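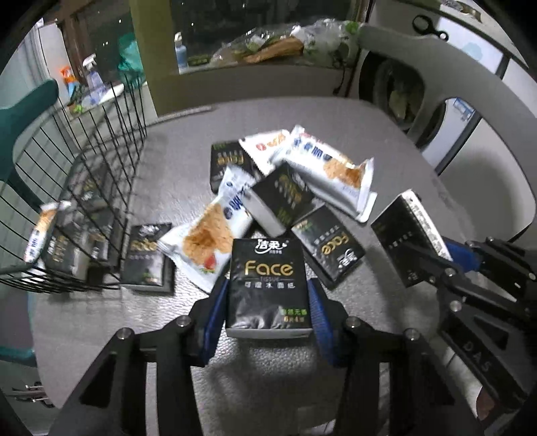
Marlow_K wrote:
Sort by what you grab first, and leave brand and size out of it! I did my whole snack drawer by brand once and it looked great until somebody wanted a cracker.

pocketpantry wrote:
OK, I love that, and it sort of settles my first question before I even asked it. Let me back up for everyone else. I'm finally doing the grab-and-go basket by our front door. Tissue packs and little wrapped snacks, nothing else. The tissues are the black 洁柔 ones with the big gold Face on them and I am a little bit in love with them. They look so sharp next to the white snack bags!

What I can't decide is whether tissues and snacks should share one basket or be split. Dumped out on the table together they make a happy mess, and I kind of want to keep it that way. My sister says split.

Rizwan Abeysekara wrote:
Your sister is right. Snack bags have those crimped ends and puff up, tissue packs are flat. Put them together and the flat ones slide to the bottom, and by Thursday you're digging.

pocketpantry wrote:
But digging is half the fun?

Rizwan Abeysekara wrote:
Not with a runny nose and one shoe on.

tinbox_lena wrote:
Disagree with Rizwan, sorry! We've had one mixed basket since October and it works great. The trick is standing the tissue packs up on their edges along one side, like books. Then the snacks go loose in whatever space is left. You can see every pack and they hold each other up. I used an old Posta bread basket and it fits like it was made for it.

Marlow_K wrote:
Standing them up is smart. Do they stay up once you've taken a few out, though? Mine fall over like dominoes.

tinbox_lena wrote:
They lean a bit. I shove a snack in the gap, ha.

pocketpantry wrote:
Trying this right now, I'm so excited. Going through the pile a piece at a time, with the little white sachets mixed in among them. I had forgotten how nice these packs are from the edge, all those thin layers stacked up.
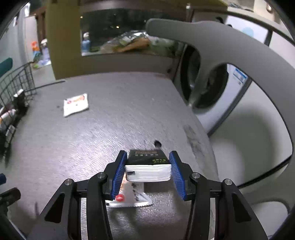 Rizwan Abeysekara wrote:
Fine, but measure the basket first. Lena's only works if the sides are taller than the packs. In a shallow one they tip right out over the rim. I have a Brenness tray that taught me this.

pocketpantry wrote:
Good call! I have a black wire one with a pretty tight grid and I was hoping to use that. Anybody see a problem with wire?

Marlow_K wrote:
Small stuff can poke a corner through the bars. Line the bottom with a piece of cardboard and you're set. I cut mine from a Fukico shoe box and it's been in there forever.

doorhook wrote:
Am I the only one who thinks a basket by the door is the wrong place? Put the tissues in the coats! One pack per pocket, refill on Sundays. The basket can be all snacks and everybody is happy.

tinbox_lena wrote:
Until it goes through the wash. Ask me about the black jeans.

doorhook wrote:
OK, that has happened to me too. Twice. I still say pockets.

pocketpantry wrote:
We have four coats and three of them don't have real pockets, so the basket wins at my house. But I'm stealing the Sunday refill, that's a great habit to tie it to. It's 27th March on the calendar by the fridge and I just wrote REFILL on it in huge red letters.

Rizwan Abeysekara wrote:
Put the new packs at the back when you refill. And go easy on the crispy snacks, they turn to crumbs at the bottom of any basket, mixed or not.

pocketpantry wrote:
Noted! Crispy ones on top, tissues on edge down the left side, cardboard underneath. I'm going to run it mixed for a couple of weeks and if I catch myself digging I'll split it and tell my sister she was right (ugh).

Marlow_K wrote:
Please come back and report. I have a drawer full of crackers waiting on your results.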